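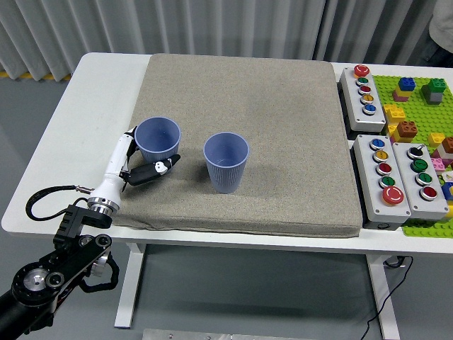
Afternoon shift wants to know who presses stop now, and whether they need to ask first. The question came in from the packing side before I had the notebook open, and it is a fair one. The Plevness work instruction still says "the operator," and after the changeover there are two people who could be that.

September, bench notes
Posted by the cell automation desk
Reading time: 2 min

Answer for the record: anyone stops it, no permission needed. Restart belongs to the person signed on to the cell. Wording goes into the next revision.

Cup handling, soft surface. Light blue ribbed cups, upright, on the thick cushion. Approach is low, one finger across near the base, the other up the side. Cups are empty for this series. Filled cups stay a manual job until the tip-over limit is agreed with Overgaard.

Staffing. Manual placing was 2 people on 10-minute rotation. Proposed: one person on the cell, one on inspection. Inspection means more standing and less reaching. The wrist complaints should drop, but I would expect some about feet – ask for a mat before the move, not after.

Training. 6 hours per person is in the Kallosance plan. Too much of it is slides. Move half to the bench, with fault recovery first.

Open:
- Button colors differ in order from box to box. Label by function before anyone new signs on.
- Break cover for the inspection post.
- Virinari log export still drops the stop reason.

Contact: cell automation desk, bench phone | © Kallosance | Back to top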